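Workshop > Automation > Opinion

Stop buying a better camera for your bin picker

Domenica Ruchti
October 2025
14 comments | 55 shares

Most of the advice given to people building a bin-picking cell in a shared workshop concerns perception. Buy a depth camera, calibrate it, train something, segment the parts. I have given this advice myself. After a year of evenings on a cell at the Nelledach workshop I think it is mostly wrong for builds of our size, and that the money and the hours should go into the bin, the fingers and the way the bin is held to the table.

Our cell is an old six-axis industrial arm, bought at auction with its controller, and a parallel gripper run from shop air. The task is deliberately dull. Wooden blocks lie in a sheet-metal bin in whatever positions they fell into, and the arm has to take them out one at a time. Any block will do. We call the cell Sorkel, after the label somebody had left on the controller cabinet.

For the first four months we worked only on vision. Wálter Cuervo wrote a pose estimator that was better than it had any right to be. Then we logged 209 consecutive pick attempts and sorted the failures by hand. There were 61. Nine were bad poses. The rest were good poses the gripper could not use: a finger touching a wall before it reached the block, a block lying flat against the sheet metal with no gap for the second finger, two blocks crossed so that closing on one levered the other, and a bin that had shifted a few millimeters since the last calibration.

A better camera does nothing for 52 of those failures. It reports, with more precision, that the block is against the wall.

Consider the wall case. A two-finger gripper needs clearance on both sides of the part, plus the thickness of the finger, plus the error of the whole chain from camera to flange. With a vertical wall and a block lying along it, the clearance on one side is zero. You can plan a push to move the block inward, and we did, and it worked often enough to be annoying to remove. The cheaper fix is a bin with sloped walls, which gives the finger room as it comes down and encourages the block to slide away from the side. Ours was folded by a member with access to a brake and cost less than a lens.

Sloped walls do not solve everything. A block can still come to rest along the foot of the slope, and then the useful approach is a tilted one, with the gripper axis matched to the angle of the wall. That means the wrist needs room, the air fittings must not stick out on the wrong side, and the cable bundle must tolerate the rotation. All three are mechanical questions. We answered them with a file, a right-angle fitting and an afternoon of moving cable ties.
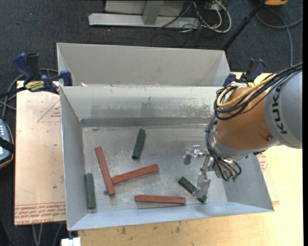 Crossed parts are the second case, and I have less to offer. When one block lies over the end of another, the top one should go first, and deciding which is on top is a fair use of vision. But the consequences of deciding wrong are set by the fingers. Long thin fingers with a little compliance will stall or slip. Short stiff ones will drag both blocks across the floor of the bin and may bend something. We ground our fingers narrower twice. Each time the success rate moved more than it had with any software release that season.

Then there is fixturing, which gets one paragraph in most build logs and should get five. If the bin moves, the calibration is fiction. Bar clamps are fine. They are strong, everybody has them, and they can be taken off when the table is needed for something else. What they lack is repeatability. Put them back and the bin is in a new place. I would now screw down two locating stops and a third on the adjacent side before doing anything with a camera, then clamp against the stops. We did it in the reverse order and recalibrated far too many times.

The usual objection is that mechanical fixes are specific to the part, while software generalizes. Caoimhe Mac an tSaoi, who shares the cell with us, has put this to me more than once, and on a factory scale she is correct. A warehouse that handles thousands of items cannot grind a finger for each. A shared workshop handles one part at a time, for weeks, and then changes its mind. Grinding a finger takes an evening. Collecting and labeling images for a new part took us longer than that every time we tried it.

There is a second objection I take more seriously: people join these builds to learn perception, and a cell that works because its bin is well shaped teaches them less of it. Perhaps. I would answer that a student who has never had to find 15 mm for a finger has an odd idea of what a pose estimate is for.

After the bin, the fingers and the stops were done, we repeated the test with the original camera and an unchanged estimator. Same 209 attempts, 17 failures. Seven were bad poses. At that point I would agree that perception deserves attention again, and Wálter has started on the crossed blocks.

3 of 14 comments shown

Muireann Phelan
Agree on the stops. We used dowel pins in a steel plate and have not touched the calibration since spring. One caution on sloped walls: with light parts, ours sometimes stayed on the slope and never reached the floor. A steeper angle fixed it.

Cempaka Lumenta
I don't think the two tests are comparable. The second was run by people with months more practice at setting up the cell. Did you try the old bin again with the new fingers?

Domenica Ruchti
No, and we should have. The old bin is still on the shelf. I'll run 81 picks with it when the table is free and post the log.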